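3.2 Minor characters and the problem of the helpful neighbor

Our second group of scripts came from the Gronetti workshop, where writers were asked to build a village drama with no lead role. Most of them built one anyway. Of the 14 scripts turned in, only 3 gave a minor character a wish of their own, and one of those wishes was to leave the story, which we counted in full.

The usual minor character knows everyone's business, owns a kettle, and enters when the plot needs a letter delivered. Writers defended this figure warmly in interviews. She was "real," they told us, and "based on an aunt." We don't doubt the aunt. We do note that she had no name in nine scripts and no second scene in seven.

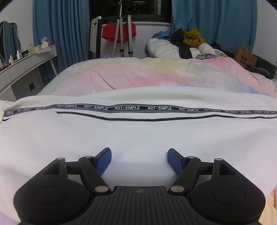

Dialogue gave us a finer measure. Following the scheme in Section 2, we marked each line by a minor character as either serving the speaker or serving someone else's errand. Figure 1 shows the hand-held gripper. In the Flirari scripts, written by people who had grown up hearing the local speech, the share of self-serving lines was higher, and the insults were much better. The Ďurica group wrote cleaner plots and politer neighbors.

Readers noticed. When we gave both sets to a panel in September, they remembered the rude ones by name, including a goat seller who speaks for less than a page. Section 3.3 takes up the question of how much local speech a writer can use before an editor starts adding footnotes.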